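Robotics Lab 2, Handout 5: Comparing Hand-Held Grippers

Read before the Thursday session. Bring your log sheets.

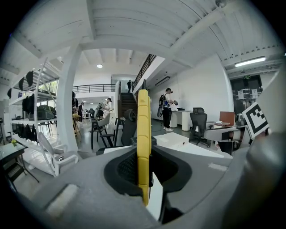
Debashish Liyanage asked last term why we grade the wide-angle view at all when the fingers do the gripping, and whether a group could just test the fingers on the bench and skip the rest. Several of you have raised the same point. A hand-held gripper records what its camera sees, and the arm later has to work from that record. Finger and camera are tested together.

1. Parts to compare

Fingers. The padded yellow finger is divided into rounded segments by shallow grooves. Compare it with the flat finger in the Navaratnam kit. Look for slip on smooth objects and for tipping on narrow ones.

Marker. The black-and-white square marker gives the tracking software a known pattern to find. Note any time it is lost from view, and what the hand was doing.

Camera view. A wide lens takes in a lot of the room but bends straight lines toward the edges. Ceiling beams show this well. Calibrate before the first trial and again if the lens is touched.

Lighting. A bright ceiling fixture in view can push the exposure down and leave the fingertip too dark. If this happens, change your working direction and write down the change.

2. Procedure

Each group runs 35 trials per finger type. One person holds the gripper, one places the object, one writes. Swap roles after the first finger type is done.

Start each trial with the fingers fully open. Close on the object, lift, hold for 8 seconds, and set it down. Mark the result as held, slipped or missed. Do not repeat a missed trial. Misses are part of the result.

The heaviest test object is 600 grams. Do not go over this with the Navaratnam kit – the finger mounts bend.

3. What to hand in

One table per finger type, the calibration file, and a page of comments. Say which finger you would put on the Truvthorpe arm and for which objects. "It felt better" is fine as a first note but needs trial numbers next to it.

Vasanthi Herath will check calibration files at the start of the session. Groups without one calibrate first and start late.

Reading: Lab manual, section on lens distortion. The part on stereo pairs can be left until Handout 6.

This site uses cookies to keep you signed in. Accept | Manage settings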